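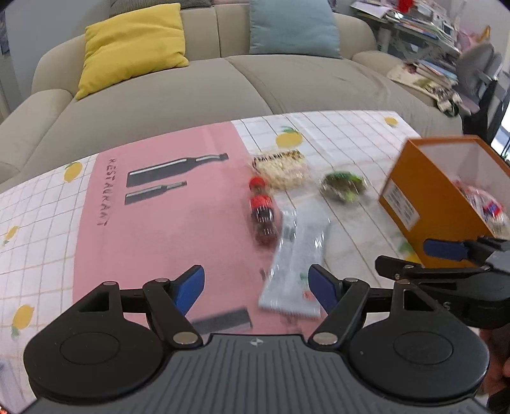
Savita Tomar wrote to ask whether her old 3G handset will still work once Gridik closes the Memcombe tower. It won't make calls, but it will still run on home Wi-Fi.

Search this site Go
4 min read

Do I need a new SIM?
Only if yours is 3G only. Replacements are free at the Crenshaw store.

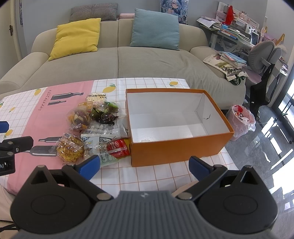
COVERAGE

Will my signal reach as far?
Most homes within 44 km should notice no change.
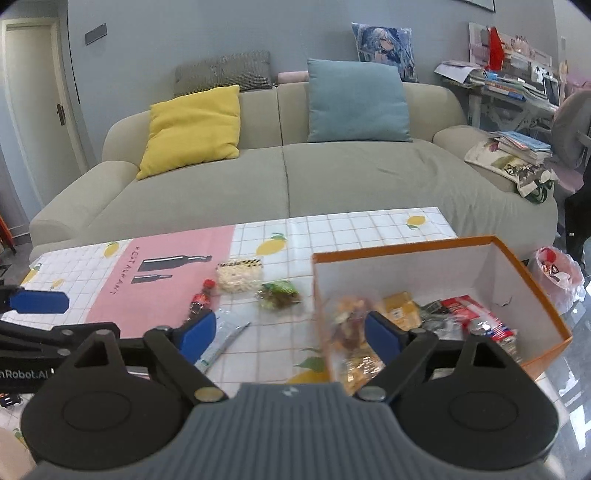 MEMCOMBE, December

When does the switch happen?
Overnight, one sector at a time.

Comments

Wumis: Does this affect farm alarms?

Deb: Ours needed a new modem. Ring the installer first.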